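Arnbridge Community Board > Crime & Courts > Grusport warehouse break-in, plea hearing Friday

mossback_32
Anyone going to the hearing Friday? The guy charged with the Grusport warehouse break-in is supposed to change his plea. Clerk's office told me 10 am but the list online still says afternoon. Going to call again.

tallgrass
Saw that. One count of burglary, they dropped the theft count. So he pleads to going in the door and not to walking out with anything. Great.

pinhook
It's a plea deal, thats how they work. He still has to pay restitution.

tallgrass
Restitution on what, if the theft count is gone?

pinhook
They can put it in the agreement. Happened with my brother in law's truck. Dropped count, still got a check every month. Small check. But a check.

dunmore_k
I rent a unit at Grusport. Lost a generator and two saws. Got one letter from the victim office, in January, and nothing after that. Found out about the plea from this thread.

mossback_32
Call them. You're supposed to get notice. You can send in a statement too, goes to the judge before sentencing.

dunmore_k
Left a message. Will try again tomorow.

quietlane
Not defending the guy but 32 units got opened and he's the only one charged. One man did that in a night? Come on. Somebody had the gate code.

tallgrass
Or he had bolt cutters and all night. The Istik camera at the gate was down, everybody who rents there knows that.

quietlane
Camera being down the same night is kind of my point

pinhook
Camera was down for weeks. I complained in the fall. Don't turn it into a movie.

dunmore_k
Its true about the camera, sign on the office door said so. Which, why would you put up a sign.

mossback_32
OK called back. 10 am, courtroom on the second floor. Open to the public. Sentencing won't be the same day, they order a report first and that can take 60 days or more.

tallgrass
So he's out till then?

mossback_32
Same bond conditions unless the judge changes it. Didn't ask.

quietlane
What's the max on the one count

pinhook
5 years I think. He won't get that. No record, he'll get probation and some county time.

tallgrass
5 years and you're telling me probation. People lost work tools. That's rent money.

pinhook
I'm telling you what usually happens, not what I want. Different thing.

uphill_both_ways
Does insurance cover a storage unit? Uçar told me my policy does but only a percent of it. Never read it till now

dunmore_k
Mine did, minus deductible. Keep reciepts. I had one for the generator, none for the saws, guess which one they paid.

uphill_both_ways
Ugh. OK going through the house tonight, writing stuff down. Even the junk.

mossback_32
Pics are good. Serial numbers too, write them on paper and keep it somewhere else. Deputy told me most of what they recover never goes back to anybody, can't tell whose it is.

quietlane
Still say there was a second guy.

uphill_both_ways
Started. This will take forever lol.

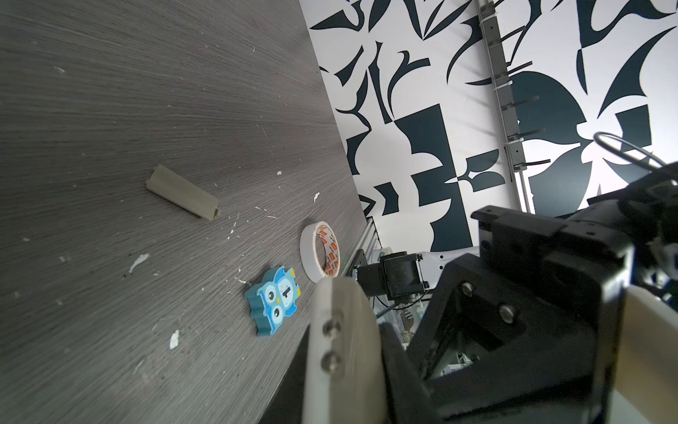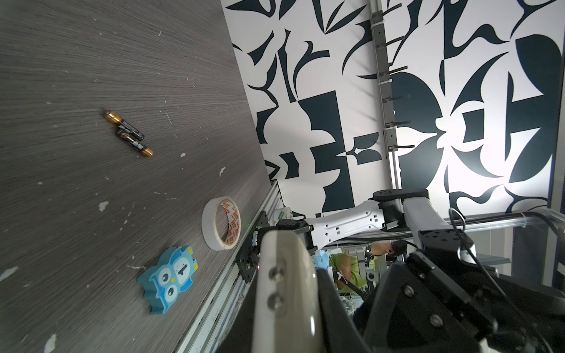 Tape and the owl in both, batteries in the second one

dunmore_k
Do the garage first. That's where the money is.

mossback_32
I'll be there Friday, will post after. Parking behind the courthouse is permit only now so use the street.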